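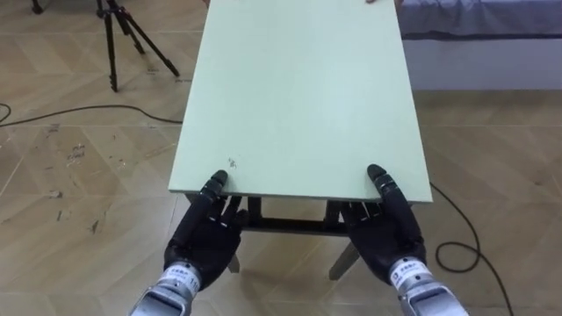
Furniture handling (household robotics)

Furniture handling is the lifting, sliding and turning of tables, chairs and similar items by a robot in a home. It is usually ranked as harder than wiping or sorting. A table is wide, its weight is unevenly spread, and both hands must move together.

Most two-armed machines hold the tabletop near the front corners, with a finger of each hand on top and the others under the edge. Cables on the floor and nearby beds limit the path.

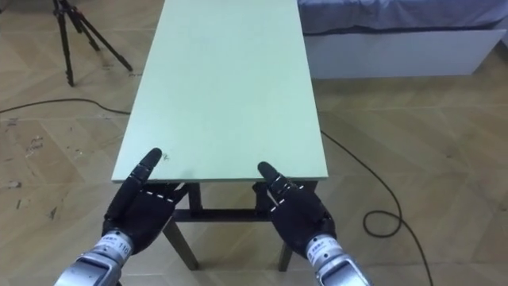 Grip alone does not settle the matter, as the legs can catch on seams in the flooring. Nabila Sutanto's Tunach trials, published in September, covered 225 attempts at moving a light table across a room. In 108 of them a person had to step in. As of December 1, 2018, no robot is sold for this chore.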